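Fesix hand-held gripper kit - trial log and open ticket
April
By Araceli Montes

Opening note. We are trialing one Fesix kit before we decide on a larger order. The reseller is Drilent, and they have asked that everything go through this ticket, so everything is going through this ticket. I am the person at Nudex who has to sign off on it. The sales sheet says "ready to record in minutes, no tuning." I have read that sentence on other products. I'll write down what happens and Drilent can answer underneath.

Setup: one kit, stock block fingers, stock firmware, table tasks only. Tasks so far are spoons, cups and folded cloth. The job of the kit is to record a person doing the task with the gripper in hand, and to give us finger opening and hand position good enough to train an arm on later.

Entry 1

Unpacked and charged. Calibration routine asks you to close the fingers fully, open them fully, close them again. Passed first time. Recorded ten minutes of cup moves. Playback opens in the viewer. No complaint yet.

The printed quick guide refers to a "mode switch" that is not on our unit. Drilent, please confirm whether the guide or the unit is out of date.

Reply from Drilent support: The guide is for the earlier version. There is no mode switch. Please use the PDF.

The PDF has the same drawing in it.

Entry 2

First real problem. With the fingers closed on nothing, reported opening is 0. After an afternoon of use, fingers closed on nothing, reported opening is 11 percent. Same unit, no drop, no hard knock that I know of. Restarting the kit does not clear it. Running calibration again does.

A recording made in that state tells the training side that the gripper is holding something when it is shut on air. For us that is the whole point of the device, so I'm marking this high.

Reply from Drilent support: Some offset is normal as the finger drive beds in. Please recalibrate at the start of each session.

We did calibrate at the start of the session. It moved during the session. Please read the entry again.

Entry 3

Drilent asked for a log file. Sent. They asked for it in a different format. Sent that too. They asked for firmware version, which is on the first line of the log file.

Meanwhile I ran a simpler check. Close, read, open, close, read, and keep going without picking anything up. 100 cycles. Offset at the end was zero. So closing and opening alone does not do it, and "bedding in" does not look like much of an explanation to me.

Entry 4

Ran the same number of cycles with a wooden spoon in the fingers each time. Offset at the end: 4 percent. Repeated it with a folded cloth: zero.

So it needs something hard between the fingers. My guess is that the drive is slipping a little under load, and each slip stays in the count until the next calibration. That's a guess. I haven't opened the unit because the warranty label says not to.

Reply from Drilent support: Thank you for the detailed testing. How firmly is the operator squeezing?

As firmly as it takes to lift a spoon. If the kit has a maximum squeeze, it is not in the guide, the PDF or the sales sheet.

Entry 5

Escobedo, the engineering contact that Drilent passed us to, replied directly this time, and it was the first useful answer on the ticket. They suggested three changes: check the set screw on the drive gear (they gave written permission to take the side cover off), grip closer to the middle of the finger blocks, and turn on the "late zero" option, which re-reads the closed position whenever the fingers touch each other.

Side cover off. Set screw turned by nearly a quarter before it was snug. I can't say if it came from the factory like that or worked loose here. I'd want to know before buying more of these, and I have asked. No answer so far on that part.

Put it back together, calibrated, went back to the spoon task.

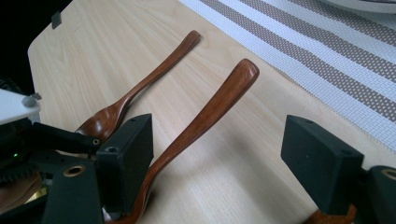

Does the "late zero" option fix the drift without touching the set screw?

It hides most of it. The reading goes back to zero each time the fingers meet, but any slip that happens while an object is held still shows up in that stretch of the recording, and the correction then appears as a jump. If the screw is loose, tighten it first and treat the option as a backup.

Entry 6

Results after the set screw, with late zero off so I could see what the hardware was doing. Spoon cycles, same count as before: offset zero. I didn't believe it and ran them again with the other spoon. Zero again.

Then late zero on, same test. Zero, and no jumps in the trace.

I'm lowering this from high to medium. I am not closing it. One good day with a freshly tightened screw proves that tightening a screw works. It does not tell me how long it holds.

Entry 7

Second problem, smaller. The blocks are smooth and flat, and a polished spoon handle turns in them if you lift it by anything other than its balance point. The operator then corrects with the wrist without thinking. The recording is faithful - it shows exactly that wrist correction - but an arm trained on it is going to learn the wiggle along with the lift.

Drilent sells a soft pad set for the fingers as an add-on. I asked whether the pads change the finger opening reading.

Reply from Drilent support: The pads are fully compatible.

That wasn't the question. A pad has thickness. Closed with pads on is not the same place as closed without. Does the calibration take care of it or do we enter a number somewhere?

Reply from Escobedo: Calibrate with the pads fitted and it takes care of it. Don't mix padded and unpadded recordings in one batch, because the file does not store which was used. We have asked for that field to be added.

Thank you. Could that sentence about mixing please go in the PDF. Anyone who swaps pads halfway through a project is going to spoil a batch and have no way of sorting it out afterward.

Entry 8

Longer run over several sessions, hard objects only, two operators, late zero off. I stopped to check the closed reading after every batch. Total lifts: 2,582. Of those, 122 were thrown out, and here is where they went.

Most were operator mistakes: dropped object, started before the record tone, wrong object. I don't hold those against the kit. The next group was position tracking dropping out when the hand came in low and close over the table. The viewer marks these in orange, which is a decent feature, and I would rather see a gap than a smooth line drawn through bad data. The last and smallest group had an opening offset, all of them late in the final session.

So the drift came back. It was small, 1 percent by the end, against 11 in the first week. I checked the set screw again and it had moved slightly.

Moved back up to high.

Entry 9

Asked Drilent for one of the following: a thread-locked screw, a service interval in writing, or a replacement drive part. Also asked again whether other customers have reported this.

Reply from Drilent support: We are not able to share information on other customers. Thread lock may be applied by the customer. It will not affect the warranty.

I've saved a copy of that reply. Applied thread lock, left it overnight, reassembled, calibrated. Spoon cycles at 8:30 the next morning, offset zero. Repeated after lunch, zero. Starting the long run again from the beginning, same operators, same objects, so the numbers can be set beside the ones in Entry 8.

Where things stand for anyone at Nudex reading this instead of asking me:

The recordings are usable if you check the closed reading between batches and throw out anything after the last good check. The tracking is better than I expected apart from low approaches. "No tuning" is not true of the unit we have. The price quoted for the larger order assumes we do our own screw checks, and I have asked for it to be quoted again with that work on Drilent's side.

I will not recommend the order until the second long run is finished and somebody has told me what state the screw was in when it shipped.

Status: open
Priority: high
Waiting on: Drilent (factory screw setting, revised quote), Escobedo (pad field in file, updated PDF)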